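3.2 The round table problem

Most of the literature on household wiping assumes a kitchen counter. Counters are long, they have a back wall, and the person cleaning them starts at one end and stops at the other. Our participants were given round tables, which have no ends, and the consequences for the method were larger than we had budgeted for.

We recruited 70 people through the Hodgate tenants' newsletter and asked each of them to clean a table the way they would at home. The instruction was left vague on purpose. A pilot in November had used a tighter script, and the pilot group obeyed it so faithfully that we learned a great deal about our script. In the main study we supplied a spray bottle, a cloth and a table, and then kept quiet. We logged 232 cleaning episodes in all, coded with the Trandemier scheme (Section 2.4).

Three features of the setup deserve comment. The first is the covering. Sessions at the Virkden site used either a bare top or a tablecloth, and the tablecloth divided opinion. A fair number of participants asked whether they were meant to spray it, lift it off, or admire it. We coded these questions as "negotiation" and did not answer them. The second is the towel. Folded towels were unfolded almost at once, then bunched up, and never went back to anything resembling a square. We had planned a variable for fold quality and have retired it – with regret, as it had a very handsome codebook entry.

The third is what we call the pre-spray hold, in which the bottle is gripped upright over the table before any decision has been made about where to aim it. On counters this is brief. On round tables it was the longest single phase in 20 episodes, and in 13 of those it was followed by the bottle being set back down. Packaged items left on the table lengthened it further, as they had to be picked up, looked at and put somewhere, usually on the same table.

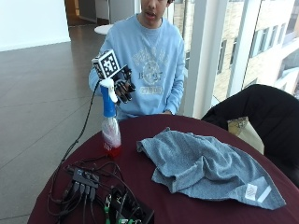
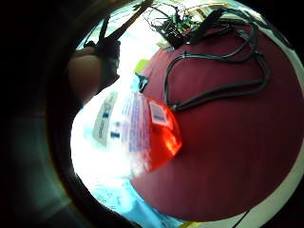
Figure 3. Items handled at a round red table: spray bottle, with towel alongside (first panel); clear plastic package with printed label (second panel).

The coding of these holds was revised once, on 8/19/22, when the two coders found they disagreed about whether hesitation counts as cleaning. The compromise was to end a hold at the first pull of the trigger or at the moment the bottle touched the table again, whichever came first. Agreement improved after that, although one coder still maintains that a person standing over a table with a spray bottle is doing most of the work already. Holds interrupted by a question to the experimenter were kept in the sample and flagged. Path shape, meaning spiral, sector or what the scheme politely terms "mixed," is taken up in Section 3.3.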